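Ticket: Quest item "Bell of Mrema" vanishes on zone change
Product: Akenel (PC client)
Realm: Cinard
Category: Quests and Items
Priority: Normal (I picked High. It was changed.)
Status: Open

Opened September 27, 2026

Character is a level 60 Warden on Cinard. I'm on the last leg of the Drowned Chapel chain, where you carry the Bell of Mrema from the chapel crypt up to the lighthouse. The bell goes into the quest bag as it should. I walk out of the crypt, cross the zone line into Suvau Marsh, and the bell is gone. The quest log still says "Bring the bell to the lighthouse." The lighthouse keeper still says he can't hear any bell. We agree on that much.

Steps to reproduce:
1. Accept "A Bell for the Living" in the crypt.
2. Pick up the bell.
3. Walk into Suvau Marsh.
4. Open quest bag. Admire the empty slot.

Expected: bell.
Actual: no bell.

Update 1

Support reply asked me to abandon the quest and take it again. Did that. The crypt door is now locked, and the key comes from the quest before this one, which I've already finished. A ticket about a missing bell is now also a ticket about a missing key. Please don't split it in two, I'd like to keep them together for company.

Update 2

Key restored by support, thank you. Door opens. Picked up the bell again, and this time I stood in the crypt for a while and checked the bag every so often. It stays put as long as I don't leave. Crossed into the marsh, gone again.

Things I have tried since:
- Repairing the client. It found 2000 files to check and fixed none of them.
- Turning off every add-on, including the one that plays a horn when I get mail.
- Deleting the cache folder. My key bindings went with it.
- Going by boat. The bell goes missing at the same zone line, with a nicer view.
- Dying on purpose in the crypt and coming back as a ghost. The bell stays with the body. So did 40 silver in repairs.

Update 3

Support asked for my bag settings and whether I had "Auto-store quest items" turned on. I do. I've had it on since December, when the patch notes told us it was safe. Turned it off and relogged. The bell now makes it over the zone line and disappears when I mount up. I'm calling that progress, as it's 60 yards closer to the lighthouse than I've ever been.

Update 4

Walked it. No mount, auto-store off, the whole length of the marsh. For anyone who finds this ticket by searching, the marsh is full of level 62 eels that dismount you even if you aren't mounted. There's a separate ticket for that and it was closed as "working as designed." 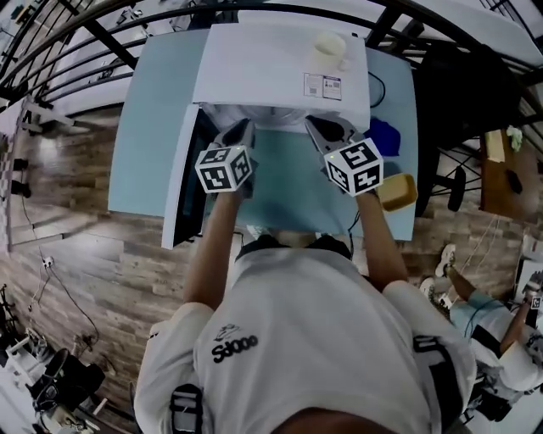
The bell was still in the bag at the foot of the lighthouse, so I went up the stairs with it, and the keeper opened his dialog for the first time. He has one option, "Hand over the bell," and it's grayed out. Hovering over it says "Requires free hand." I had a sword and a lantern equipped. Fair enough, nobody can take delivery with both hands taken, same as the person in the white T-shirt with a gripper in each one. So I unequipped the sword, then the lantern, then for good measure my gloves. Still grayed out. The keeper and I looked at each other for a time.

Update 5

Found something that may help your developers. If I drop the lantern on the ground (drop, not unequip), the option lights up for a second and then goes gray again. My guess is that the hand check runs before the bag check and never gets run again, but I'm a Warden and this is outside my training.

Also, the quest tracker now shows 85 percent complete. It has never shown a percentage before. I don't know what the other 15 is and I'm a little afraid to ask.

Log files attached, both from the lighthouse. The bell is in my bag and I'm logged out on the top step. I would rather not walk the marsh again, so if the fix involves moving my character, please move me up.

Update 6

Got the automatic message asking if my issue has been solved. It has not. I clicked No and it thanked me for my positive feedback. Should I open a new ticket for that, or does it go in this one?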